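Tralteck opens repair service for game controllers in Ustness

Ustness, 13 September 2018

Tralteck, a company for the repair of small electronics, opens today a new repair service for game controllers at its workshop in Ustness. Customers can bring their controller to the counter or send it by post. The service is open for private persons, and also for libraries and youth clubs which lend games to their members.

In June the company made a test period together with the rental shop Fletix. During this time the workshop received 568 controllers, and 375 of them could be repaired and given back to use. The most frequent faults were worn sticks, buttons that did not come back after pressing, and damaged cables.

"Many people keep a broken controller in a drawer for years, and then they buy a new one," says Kyu-ri Won, head of the workshop. "Often the part which is broken is very small. We want that the repair is simple to order and that the customer knows the price before we start."
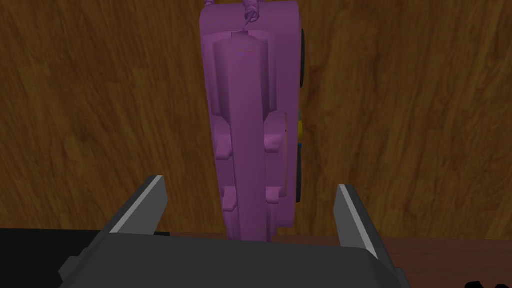
Computer-rendered view of a purple game controller, seen from its narrow side.

Every controller is first checked free of charge. The customer then receives a written offer by e-mail and has 14 days to accept it. If the customer does not accept, the controller is returned as it came, and only the postage must be paid. All repairs have a guarantee of six months.

Spare parts are delivered by the supplier Dương, with whom Tralteck has worked already for several years. The store in Ustness keeps 216 different parts, so most repairs should be finished within one week. For older models the waiting time can be longer.

The workshop has place for up to 200 repairs per week. Clubs and libraries that want to send more than ten controllers at one time are kindly asked to announce it in advance by telephone.

The counter is open from Monday to Friday between 9 am and 5 pm. Forms for sending by post can be found on the website of Tralteck or at the Fletix shop.

Press contact: Kyu-ri Won, Tralteck, Ustness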